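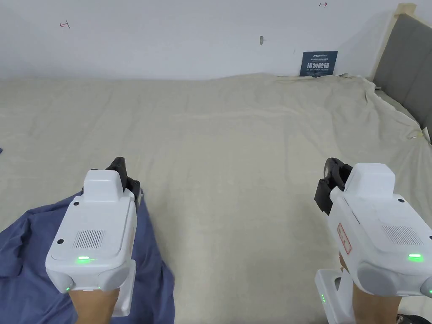

Kotico releases version 5 of the Enlow level editor alongside Skanda update

Kotico has released version 5 of Enlow, the level editor supplied with its puzzle-platform game Skanda. The editor is included in the January update to the game and is installed at the same time. Owners of Skanda on PC and console receive it at no extra charge.

Enlow 5 replaces the fixed tile grid used in earlier versions with free placement. Objects can be set at any position and turned in steps of one degree. Grid snapping remains available and is switched on by default. The parts library has grown to 1,119 objects, of which 208 are new in this version. The new parts include tidal gates, counterweights, rope bridges and a set of switches that respond to the player's speed.

The object limit for a single level has been raised to 2,455. Levels that approach the limit show a memory meter in the lower corner of the editor, and the publishing check will refuse a level that exceeds it. The limit is the same on every platform, so a level built on PC can be played on console without changes.

"Most of the work went into collision," said Amna Pirzada, lead tools programmer at Kotico. "Once parts can overlap at any angle, the old method of testing one tile against the next no longer holds. We rewrote that section and then spent several months running existing player levels through it to find the ones that behaved differently."

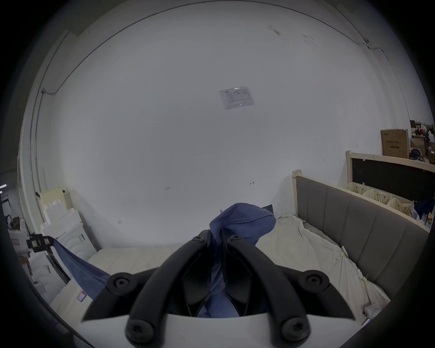

Levels made in earlier versions of Enlow will open in version 5 and are converted on first load. The original file is kept in a separate folder. Levels that use stacked conveyor belts may need to have their timing adjusted by hand, and the editor marks the affected parts in orange after conversion. Scores and ratings attached to a published level carry over unless the level is edited and published again.

The update also adds Naqvi, a new chapter for the main game set in a flooded quarry. All of its levels were built in Enlow 5 and can be opened in the editor once the player has completed them. Opened copies may be altered and shared, and are labelled as derived from the original.

Other changes in the update:

Two-player testing inside the editor, on one machine or online
Undo history kept between sessions
Search by part name, weight or trigger type
Remappable keys and controller buttons in all editor menus
Fix for a fault that reset water height when a level was paused

Online play requires all players to have the same version of the game installed. Players who have not updated can continue to use their saved levels offline.

Review codes and a full list of changes are available on request from the Kotico press office.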